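Serving Tea in the Shared Kitchen: How We Planned the Table

Project report, Home and Hospitality module, Stuscombe

Our accept cookies notice: This site uses cookies to remember your settings. By continuing to read you agree to our use of cookies. Accept | Manage choices

1. What the project was about

The task was to plan a small self-service tea table for the ground floor of Rarach House, where visitors wait before open afternoons. The old arrangement was a cardboard box of mixed tea bags next to the kettle. People took a long time to choose and the box was never tidy. We wanted single sachets, one mat to mark the serving place, and very little else on the table.

Tea sachets, a round grey mat and a light wooden tabletop:
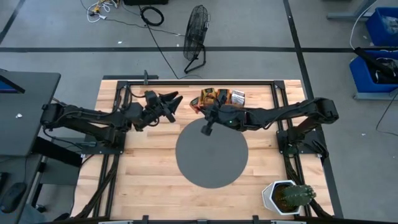
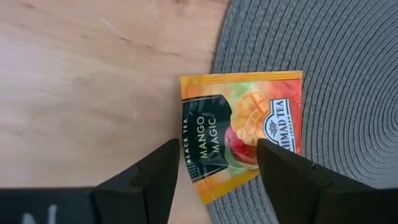 Petrauskas thought the whole plan depended on the wrong thing: a visitor does not care where the mat goes if the water has gone off the boil by the time they have picked a tea, and a report on tea that leaves out the kettle is half a report. We agreed in part, and section 4 was added as a result.

2. The tea

We chose wrapped sachets over loose bags. A wrapped sachet can be handled by several people before someone takes it, and it keeps its smell when it is stored next to other flavours. This matters with fruit teas. In the old box the plain black tea had started to taste of peppermint.

The Mango Magic black tea from Ahmad Tea was useful to us for a second reason. It has a large picture of a mango on the front, so the flavour can be understood without reading the name. The name itself runs up the side of the sachet, and on a packet this small you have to turn it or tilt your head. For older visitors the picture does most of the work. We decided that every flavour on the table should have either a clear picture or a card in large print beside it.

We bought 200 sachets for the trial, and the money came from the module budget. Storage was a shelf in the Trestico cupboard, away from the sink.

3. The table and the mat

The mat has one job, to show where the cup goes. We first thought of putting the sachets on it as well, in a fan shape, but then there was no place left for a cup and people put it down wherever they liked. In the final plan the sachets are kept behind the mat and the mat is left clear until somebody is served.

A dark grey mat was preferred to a white one. Tea stains show less, and the brighter sachets stand out next to it. A woven mat is harder to wipe than a smooth one, so it should be shaken out at the end of each session and washed when needed.

We also talked about plants. A cactus in a white pot needs little water and takes up a corner at most. The argument against it was spines near hands. Our rule is that it goes in a front corner, never between the visitor and the tea. Two of our group would still prefer no plant at all – this was not settled.

4. Hot water

The kettle stays on the side counter, on the same socket as before. Following the comment above, we moved the cups next to the kettle so that a visitor chooses a tea first and pours last. A flask was tried on the Thursday session and kept the water hot enough for black tea, but it was heavy when full and the lid dripped.

5. The trial

We ran two sessions, with 40 visitors at each. At the first, the sachets were in a bowl. At the second, they were set out in a short row. In the second session there was less rummaging and fewer torn wrappers were left on the table. We did not time anyone, so we cannot say how much quicker it was.

The main complaint was the lack of a bin. Empty wrappers ended up in saucers both times. A small lidded bin under the table would deal with this, and it should have been in the plan from the start.

6. Changes for next term

– Put a bin within reach of the table.
– Offer one tea without caffeine.
– Print the flavour cards larger.
– Buy a second mat, so that one can be washed while the other is in use.

The remaining sachets have been left in the cupboard with the cards.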